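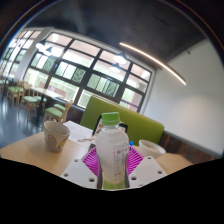
4.3 Clearing and resetting a booth table

This section applies to all booth tables in rooms fitted out to the Trivholm layout. Window counters are covered in 4.4.

1. Remove used cups and bowls first. Stack bowls separately from paper cups.

2. Gather loose paper sheets and set them aside on the tray. Do not throw away any sheet with handwriting on it until the end of the shift.

3. Take up all bottles by the lower half. Check that each screw cap is fully closed before the bottle is moved.

Caution: Do not lift a tall bottle by its cap.

4. Lift coasters and small items from the tabletop. Leave the display stand in place unless its base is marked or sticky.

5. Spray the cloth, not the table, with Karimi surface cleaner at the 3% dilution. Wipe from the back edge towards the front, following the grain.

Note: Cleaner left on light wood finishes will leave a dull patch. Dry the surface within 30 seconds.

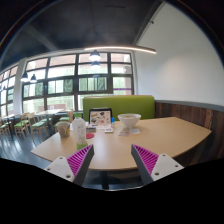
6. Wipe the rounded edges last, using a dry cloth. Crumbs collect on the underside of the curve, so run the cloth beneath it as well.

7. Return the stand and the coaster. Small bottles go next to the stand. Any square tag or card with a printed code is placed face up, at least 8 cm from the table edge.

8. Brush down the padded backrest. Use only the soft Usel brush on upholstery.

Caution: Do not use the surface cleaner on the booth padding.

9. Enter the table number on the reset sheet and initial it.

Replacement coasters are ordered from Clitton under part number 2440. Report loose table legs to Jawad Awan before the table is put back into use.

Section revised August 3, 2020. Replaces all earlier copies of 4.3.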